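Re: [skodoscombe-users] Fruit sliding out of grip in sim
From: Divya Salian
Date: 06/06/2019

Hefin Beddoe wrote:
> Pick from basket fails for me on the new build. Gripper closes,
> force reads fine for a moment, then drops to zero and the arm
> lifts with nothing. Anyone else? Is it the mat friction?

Hi Hefin, hi all,

Yes, same here! I ran 323 picks overnight on the basket setup and got the same drop to zero in a good few of them, so you're not going mad. Before you touch the friction, have a look at where your arm is when it starts down. Mine is parked off to the right of the basket, just over the table:
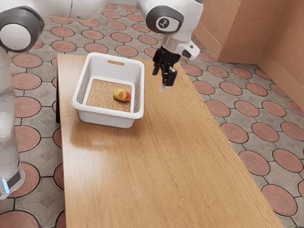 Gripper to the right of the basket, fruit on the mat

I tried two values for the mat friction and it made no odds. What did change things was the fruit being close to the basket wall. I think (not sure yet) the finger pads are touching the wall's collision mesh, and the solver gives up and lets go.

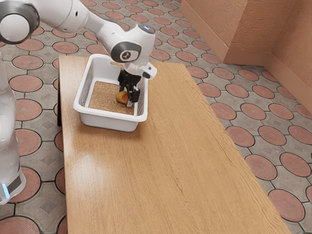

Fingers down in the basket, fruit near the right wall

Gunnel reckons the rim is too thick in the collision model - she's checking. Until then I've switched off lift-on-contact, and I'd leave it off on the real arm too, please.

Could you send me your log from step 3,825 onwards? Mine got overwritten, sorry.

Cheers,
Divya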